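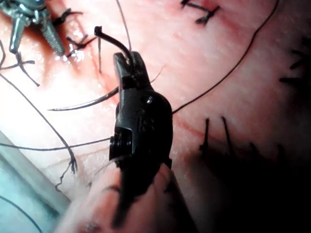

The line item that starts the argument is always the big one. A hospital decides it wants surgical robotics training of its own, the capital request goes in, and everyone stares at the price of the console and the arms. Fair enough, it's a scary number! But spend a few days with the people who run the new suturing lab at Jollport and you come away convinced that the interesting money is down at the tips, in the needle drivers and graspers and the stuff they get used on.

Jollport made its plan in two passes. The first was the usual shopping list. The second came after the planning group borrowed time at Plomano, a teaching center up the coast that already had 2 systems running, and wrote down everything the trainees went through in a session. Thread, needles, practice pads, instruments. The list got long fast (and so did the faces in the finance office, I'm told).

Practice pads were the first surprise. A trainee learning interrupted stitches wants fresh material, because the knots from the last run get in the way and an old incision line doesn't pull together the way a new one does. Jollport put 500 pads in its first-year budget. The lab manager would have liked more, and the compromise was to use both sides of the thicker ones for beginners.

Then suture. You'd think thread would be a rounding error. But a beginner cuts long tails, drops a length, starts over with another, and by the end of an hour there are scraps everywhere. The opening order was 1223 packs, a number that came straight out of the Plomano tally sheets with no rounding at all, which I find kind of wonderful.

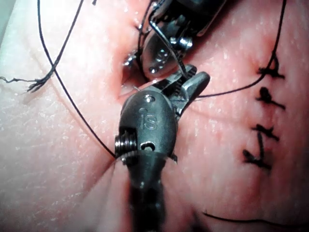
Instruments are where the plan gets clever. Wristed tools wear, and a training lab is hard on them: tips bump, jaws close on things they shouldn't, people pull too hard on a stitch while they're still learning how much is enough. Jollport priced replacements as a yearly running cost from the start, in the same column as gloves and drapes. Other hospitals I've talked to put them under repairs and then ran dry by spring.

Two suppliers bid on the service side. Fellara offered a flat yearly contract, and Dantas quoted per visit with a lower base. Jollport went with Fellara, mostly for the response time, and asked for a loaner clause that took 29 emails to settle. Worth it, says everyone who was copied on them.

My favorite part of the budget is a small one near the bottom, for staff hours. Somebody has to set up the pads, load needles, clear the thread, and sit beside a nervous resident through the tenth bad knot. That time is paid for, by name of role, every week the lab is open. Ask to see that line in any plan that lands on your desk, and if it's missing, send the plan back before you haggle over the arms.

The lab opens to its first group of residents this fall, and the second-year request is already being drafted, with more pads in it.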